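Two-Arm Bench: Frequently Asked Questions

Lendgate Shared Workshop, Clostimstead
Page maintained by Korkor Nyarko. Last revised Tuesday, October 13, 2026.

What is the two-arm bench?
It is a member-built station at which a pair of robot arms practices household handling, chiefly laundry. Ivan Fedoruk and Ataahua Treloar began the build in June. The control software, called Jumbridge, was written by members and may be copied by any member who asks.

Who may use it?
Any member who has completed the induction with Thabiso Nkosi. Guests may watch but may not operate the arms.
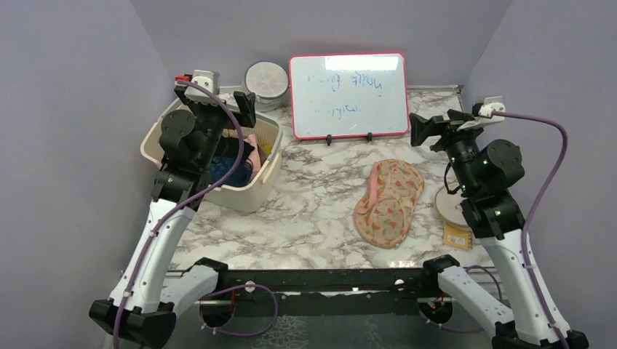

Bookings are made at the front desk in sessions of two hours. A member may hold no more than 4 sessions in a calendar month.

What did the build cost?
The workshop granted $2,000. Of this, $600 went to the table, walls and mounting hardware, and $400 to power supplies and wiring. The remainder was put toward the arms, and the builders met the balance themselves.

May I bring my own items for the arms to handle?
Yes, provided they are clean and free of pins, glass and batteries. Soft items are preferred. Please label anything you wish to have returned.

How should the cables be routed?
Each arm must be able to reach its full range without pulling on its cable. Move the arm slowly by hand, with the power off, before fastening anything.

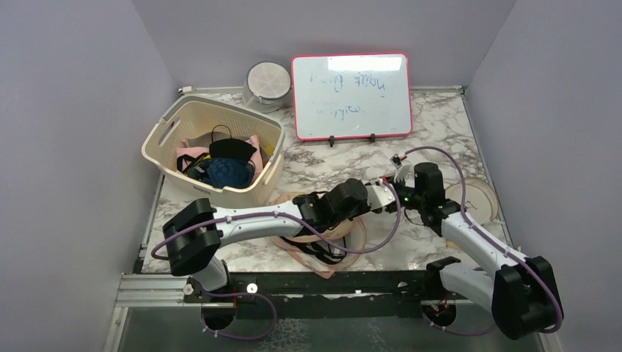
Cable faults account for most of the repair requests we receive, and members are asked to inspect both arms before every session. Look first at the clips and then at the connectors. The purple cable on the left arm is clipped to the white link at intervals, with slack left beside the shoulder joint – please keep this arrangement if you replace it. A cable with damaged insulation must be reported to Ebenezer Ankrah and the bench left switched off.

May both arms work on the same item?
Yes, at reduced speed. The Zakaria profile in Jumbridge sets the correct limits and should be loaded before the grippers are brought close together.

May I change the mounting?
Changes to the base plate require written approval from Ivan Fedoruk. Gripper fingers may be exchanged freely – the original set must be refitted at the end of the session.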